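毛巾为什么能“喝水”？
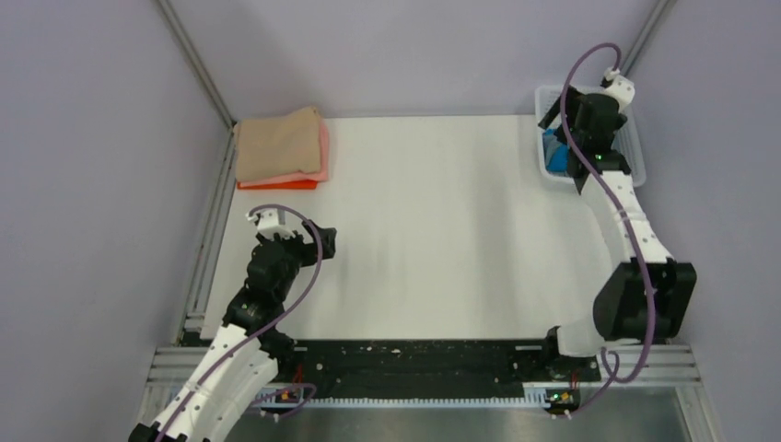
叠好的毛巾和布，还有篮子里一块皱皱的蓝布。

洗完澡，用毛巾一擦，身上的水珠就不见了。水跑到哪儿去啦？它钻进毛巾里去了！

很多毛巾是用棉花纺的线织成的。棉纤维比头发丝还细，干了以后扁扁的、扭扭的，像一条拧过的丝带。棉纤维特别喜欢水，水一碰到它，就会紧紧贴上去。

纤维和纤维之间有许多窄窄的缝，水会顺着这些缝自己往里爬，连往上爬都不怕！科学家把这种本领叫作“毛细现象”。大树把水从树根送到树叶，也要靠它帮忙呢。

再摸摸毛巾，是不是有好多小线圈？小线圈让毛巾能碰到水的地方变多了，所以毛巾比光滑的布更能喝。

那雨衣为什么不喝水？雨衣的表面不爱和水做朋友，水只好缩成圆圆的小珠子，骨碌碌滚下去。

动手试一试

准备2个杯子和一张厨房纸。一个杯子装大半杯水，滴几滴红色素，另一个空着。把厨房纸卷成长条，像小桥一样搭在两个杯子里，一头要泡进水里。等30分钟再来看，红色的水正在“过桥”！放一个晚上，空杯子里也会有水。把纸换成棉布条，看看谁跑得快？

色素会染衣服，记得请大人陪你一起做哦。

文：Rowena Tiongson
2021年1月27日

相关阅读
肥皂泡为什么是圆的？
湿衣服里的水去哪儿了？
棉花是花吗？
水黾为什么不会沉下去？

© 2021 Lumanlan 儿童科学园地　联系我们　返回顶部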